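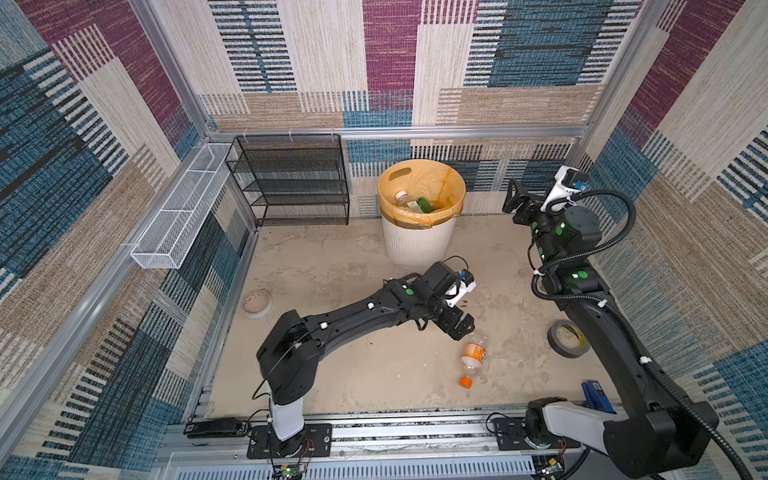
Fig. 1. Clisgate layout: ribbed bin with liner, four-tier mesh rack at back left, wire basket on the left wall.

# Clisgate Small-Area Tidying Set

19 Dec 2025
Pejman Arabzadeh

## Summary

Clisgate is a set of images and short notes covering the tidying of a small enclosed floor area. The subject is ordinary household clutter: bottles, dishes, lids, packets, and the bins, racks and baskets they end up in. The current release holds 2371 records in 33 layouts. Each record has one still image and one plain-text note listing the items and where they are.

The set replaces the earlier Prumitz set. Prumitz notes used free wording for containers and should not be merged with these without relabelling.

## Contents

- images/ : one still per record
- notes/ : one text file per record, same base name as the still
- layouts.csv : layout number, fittings present, wall covering, floor finish
- terms.txt : permitted words for items and places

## Fittings

Bin. Round, white, with vertical ribbing and a cut-out handle near the upper edge. In Fig. 1 the liner is translucent yellow-orange and folded over the rim. Liner colour is recorded separately from bin colour. Write "unlined" if there is no bag.

Rack. Black metal mesh, four open tiers. Tiers are numbered from the bottom. An empty rack is still listed, with "empty" in the contents field, as for Fig. 1.

Basket. Long, narrow, open-topped, white wire. Fixed to the frame with small white clips. Earlier notes sometimes call it a tray; both words map to "basket" in terms.txt.

Walls. Carpeted panels in blocks and stripes of blue, maroon, beige and cream. The pattern is not labelled. The same goes for marks and specks on the floor, unless a speck can be named as an item.

## Labelling rules

1. An item is "in" a container only if it is inside the rim. An item leaning on the outside is "beside".
2. Bottles are recorded by colour of body and, where visible, colour of cap. The two in the bin in Fig. 1 are entered as "bottle, clear, white cap" and "bottle, green".
3. Flat round objects that could be a lid or a dish are entered as "dish/lid". Do not guess. The clear one with the pinkish-brown rim, on the floor near the left wall, is entered this way.
4. Left and right are as seen in the image.
5. Do not record whether a bottle is full unless the level can be seen.

## Known problems

- Clear items on the beige floor are missed more often than any other kind. A second pass was made in September over 6 layouts; the rest have had one pass.
- Items low in the bin may be hidden by the folded liner.
- 2 layouts use the word "crate" for the basket. To be corrected in the next release.

## Changes

Lapointe layouts removed and issued separately. Field "surface" renamed "place". Skulell item codes dropped in favour of plain words.

Corrections to Pejman Arabzadeh, quoting the record's base name.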